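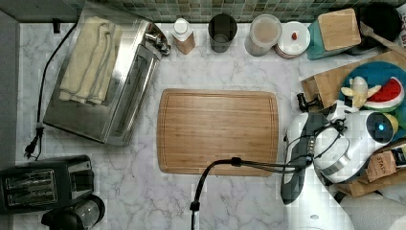

The Mirgate arm at the counter, gripper down beside the cutting board.

Mirgate kitchen arm, six weeks in
Reviewed by Driss Abou Zeid, 2022-11-01

Zollport calls the Mirgate "counter-safe". I'd like to know whose counter they tried it on. Mine is an ordinary kitchen counter with a toaster, a toaster oven and a row of jars along the tiles, and on day 9 the arm let go of a full mug halfway through a lift and then carried on to the shelf with an empty gripper, as if all was well.

The fault itself is simple enough. The fingers lose their grip setting after a pause. If you stop the arm with something in its hand, wait, and press resume, the grip force drops back to the default, and the default is too weak for anything heavier than a bread roll. The blue light stays on the whole time. There is no beep and no message in the app, and the log says "task complete".

I've managed to repeat it with a bag of rice, a jar of honey and a small pot. I ran 37 lifts with a pause in the middle and it dropped the load on 6 of them. Without the pause, it dropped nothing. I don't see how a maker misses that, given that the pause button is the one the manual tells you to hit when a child or a pet comes near. You stop the thing for safety and that's when it becomes likely to drop a pot on somebody's foot.

Since then I've stuck to toy food. A banana and a slice of watermelon live on the blue plate to the right of the board, and if they hit the floor I don't have to mop.

The cable is my other gripe. It's black and fairly long, and with the arm parked on the right-hand side it runs across the lower edge of the cutting board. I would not chop there with the power on. The manual has a drawing of the arm with no cable at all, so I can't tell you where they think it should go. Clips would help. None came in the box for routing it down the counter.

What I do like: it is quiet, the wrist moves smoothly, and the fingers are gentle with soft things. Setup took me an evening, most of it spent on the app, which wants the arm's position set again every time you shift the base.

Support answered on the second try and told me to update the software. I did. Same drop, same cheerful log. They then offered a "grip refresh" step you add by hand after each pause — in other words, the customer patches the bug.

Would I buy it again? Not at this price, and not before the pause fault is fixed in writing. Zollport says an update is due in December. I'll run the same 37 lifts when it lands and post the numbers under this review.

Two stars out of five, both for the wrist.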